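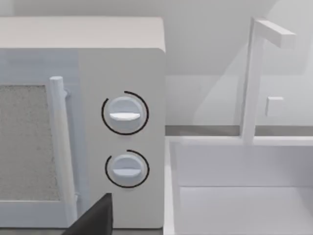
Waldemar Czerwiński has been teaching machines to do chores long enough that his mother has stopped asking when one will come and wash her dishes. "She asks about the microwave now," he told me over a second pot of tea at Litberg, where he runs the kitchen work with Kacper Kaczorowski. "It's a fair question! A door, a handle, a couple of knobs. A child of four manages it."

So can a machine manage it yet? In simulation, he said, quite often. Of the 749 tries they ran in June, 447 ended with the door open, and he was cheerful about the rest. Kaczorowski, who is the gloomier of the two (and the better cook, by both accounts), thinks knobs are the harder job. "You have to grip, turn, and know when to stop," he said. "People do that while talking on the phone."

Neither would promise me a date for a real kitchen. "Ask me again when it can heat up soup," Czerwiński said, and went to look for more cookies.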